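An afternoon with the rule book at Fliltcombe

I went to the open day at Fliltcombe on May 31, 2022 in a poor mood, and I should admit that at the start. I have sat through a good many talks on safe working with robots, and most of them come down to a slide with a yellow triangle on it and a promise that the standard is being followed. Which standard, and by whom, tends to get lost on the way to the sandwiches.

This one was billed as "Good practice in shared workspaces". The invitation said visitors would see the rules applied as well as hear them read out. We got both, in unequal amounts.

The reading out came first. Leopold Ammann, who wrote the site's code of practice, took us through it in a meeting room with the blinds down. The code has 63 rules. I asked how many of them the staff could recite and he said that was the wrong test, and that what mattered was whether they could find the right page. Fair enough, although I noticed he had to hunt for the page on hand clearances himself.

Some of it is sound. Each session has one named person who can stop the work and does not have to explain why until afterwards. Cables are to be checked by eye before power goes on. Anyone handling a hand or wrist unit has to log it, with the time. Any strap or tape fitted to an arm must go in the log too, and the log must say when it comes off again. That last rule is the one I would steal.

Some of it is padding. Rule 14 says staff should "maintain an appropriate awareness". I asked what an inappropriate awareness would look like. Ammann laughed and said the wording came from Husov, the consultants who looked over the first draft, and that he had lost that argument. There is also a page of history going back to a machine-guarding notice from 1943, left over from the building's time as a press shop. It is nice to have, but it tells you nothing about fingers with motors in them.

After that we were taken through to where the work is done. 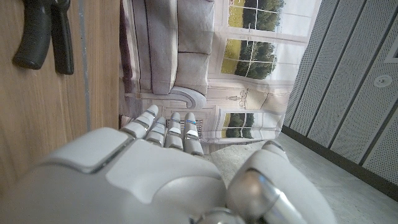

My main quarrel with the code is about distance. It sets out 2 zones, inner and outer, and the inner one is worked out from how far an arm can reach at full stretch. That is an old way of thinking, fine for a big arm bolted to a floor. A jointed hand brings other troubles, such as pinching between finger and thumb, or a grip that doesn't let go when the power drops. The code deals with all of those in one paragraph, and the paragraph mostly refers you to the maker's manual. I asked to see the manual. It was in another office.

I also asked what happens when somebody wants to move an object on the table during a run. The written answer is that the run is paused, the named person says "clear" out loud, and only then does anyone reach in. When I put the same question to a younger member of staff, the answer was "you just wait for a gap". She may have been teasing me. I wrote it down anyway.

The choice of objects gets a section to itself, and I had expected to find it silly. It asks for a mix of hard, soft and springy things, each entered by name on a sheet, with food thrown away at the end of the day and never eaten. Springy things are to be looked at before use for cracks and loose ends. I can't fault any of that, and I would add a line on who wipes the table.

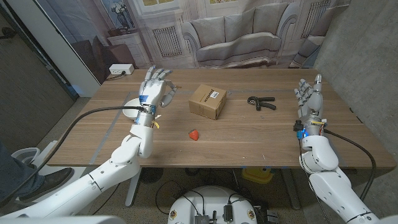 Both hands raised over the table, with a strawberry, a small cardboard box and a hand-grip exerciser laid out.

Two visitors from Aigner wanted to know whether the code had been checked by anyone outside. Ammann said Clumby had agreed to do a review and that it was due in December. Pressed on whether it would be published, he said he hoped so. I have heard "I hope so" before, and I would have liked a yes.

The incident book was on a side desk and we were allowed to leaf through it, which I will put down to their credit. It was thin. A thin book can mean a careful site or a site that doesn't write things down, and one afternoon isn't enough to tell you which. The entries I read were short and signed, and one had been corrected in a different pen with no initials beside it.

Tea was at four. I have asked for a copy of the code with the Husov wording marked up, and Ammann has promised to send one.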